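Week 6 notes: training in randomized rooms

Notes by Kurniawati Purba. Read these before lab and bring your questions. Chapter 4 of the course reader covers the older work if you missed last week.

Where we left off

Last time we trained a policy in one simulated kitchen and it did beautifully, right up until we moved it to a second kitchen with different wall colors. Then it fell apart! The arm reached for the right height and the wrong place, over and over. The policy had tied "where the rack is" to "where the pale wall meets the floor." It had learned the room along with the task.

Today's topic is the simplest fix I know, and still one of my favorites: change the room every single time. Each training episode gets a fresh set of surface textures, a fresh camera tilt, fresh lighting and a fresh furniture layout. The robot and the task stay the same. If the only thing that holds steady from episode to episode is the object and how it relates to the grippers, then that is what the network has to lean on.

The Kudero setup

The examples this week come from Kudero, our two-arm simulator. An episode starts by drawing a room from the generator, then placing the robot, then placing the target object on some piece of furniture. The policy sees images from a head camera and the joint angles of both arms. It never sees the room's settings.

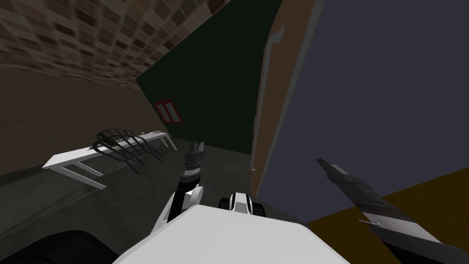
Texture draws in Kudero are independent for each surface, and students always ask whether they should be. Shouldn't a ceiling look like a ceiling? My answer is no, and I love this part of the method. With independent draws you get brick on the ceiling, brown plaster on one wall and a nearly black green on the next, and a dish rack sitting on a low white shelf frame in the middle of it all. No real kitchen looks like that, and it doesn't have to. We want the spread of training rooms to be so wide that a real room is just one more draw. Notice too that the black rack and the dark parts of the grippers are close in color, so a policy that hunts for "the dark thing" will get fooled by its own hand. Keep that in mind for problem 2.

What the Hutton runs showed

We trained on 3,290 generated rooms and tested on 22 held-out rooms built by hand, which we call the Hutton set. The fixed-room policy almost never finished the task there. The randomized policy reached 67 percent success with the same network and the same number of training steps. I was thrilled when that number came in.

A second run used only 1,103 rooms. It learned faster early on and then went flat. Look at the learning curves in the lab folder and find where the two lines cross.

Two cautions. Randomizing too hard at the start can stall learning completely, so the Gautam schedule widens the ranges bit by bit (start with color, then lighting, then layout). And textures won't help with bad contact physics. If the fingers slip in the real world and never slip in the simulator, repainting the walls does nothing for you.

For lab

1. Train with color randomization only, then with layout only. Which one helps more on the Hutton set?
2. Hold the rack color fixed and vary the gripper color. Plot the reach error.
3. Write half a page on what you would randomize next, and how you would test it.

Run your jobs on the Caratix machines and save your seeds with your results.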